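Part 2: Getting the Vustora onto your home network

OK, so if you've come over from Part 1 you should have your Vustora plugged in, with the little light on the front doing its slow amber blink. If it isn't blinking at all, go back and check the power brick. Mine wasn't pushed in far enough and I spent a whole evening blaming the outlet.

I wrote these steps while setting up my own unit, on firmware 1006. If yours came with something older it'll offer to update itself at step 6, and you should let it. The booklet in the box is fine as far as it goes, but it skips a few things that tripped me up, so this is my longer version.

What you need before you start

Your Wi-Fi name and password (written down, please, I always think I remember mine)
A phone or laptop
The Hilelen cable that came in the box, the short flat one
A paper clip, in case you have to reset

Steps

1. Put the Vustora where it's going to live. A shelf is good. Inside a metal cabinet is terrible, and so is behind a TV. I had mine behind the TV for a week and the signal in the back bedroom was a joke.

2. Run the Hilelen cable from your router to the port marked IN. There are two ports and they look identical in bad light. The one marked OUT is for a printer or a game console, and if you use it by mistake the light goes solid red.

3. Wait for the light to go from amber to white. Go make coffee – it takes a while the first time and it may restart itself along the way. Don't pull the plug while it's doing that.

4. On your phone, open the Wi-Fi list and look for a network that starts with Kuvent. That's the name of the setup software, and no, it doesn't match the name on the box. Join it. Your phone will probably complain that there's no internet. Tell it to stay connected anyway.

5. A setup page should pop up by itself. If it doesn't, open your browser and it usually shows up when you try to load any page. Pick your language and time zone first. If you skip the time zone, the overnight schedule runs at some very weird hours.

6. Let it check for updates. Mine downloaded 560 MB, so maybe don't do this over a phone hotspot.

7. Choose your home network, type the password, and tap Join. Capital letters count. The little eye symbol next to the box shows you what you've typed, and I'd use it.

8. Give the unit a name. If you're only ever going to have one, anything works. If you plan on more, name it after the room.

Caution: The reset hole is right next to the vent on the underside. Hold the unit up to the light and make sure you've got the right one before you go poking a paper clip into it.

Note: If you use a Charpentier wall mount, do all of the setup first and hang the unit last. Once it's on the mount you can't get a finger to the IN port, and the screws are tiny.

Checking your pictures folder

With the network up, the next thing to try is the shared folder, and I always test it with photos, seeing as they're big enough to show up a slow connection.

9. On your laptop, open the Vustora folder and make a new one inside it called Test.

10. Drag a couple of photos in. Any will do.

11. Pick up your phone, open the same folder, and tap each photo so it fills the screen. 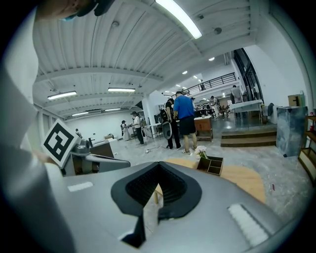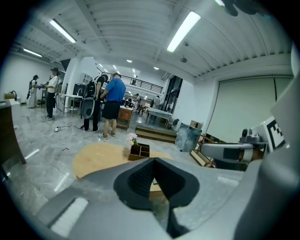
12. If you only get gray squares, the previews haven't been built yet. Leave it alone for a few minutes and pull down to refresh. If they're still gray after that, check that your phone is on your home network and hasn't wandered back to the Kuvent one. Phones love to do that.

13. Delete the Test folder from the laptop and watch for it to vanish on the phone. That tells you syncing works in both directions. Deleted stuff goes to the Recycle folder first, so you haven't lost anything if you grab the wrong one by mistake (ask me how I know!).

Note: The Recycle folder doesn't empty itself unless you turn that on under Storage, then Housekeeping. I leave it off and clear it by hand when I think of it.

You can unplug the Hilelen cable now if you want to run on Wi-Fi only. I kept mine in. Backups are a lot quicker over the wire, and Part 3 starts with backups.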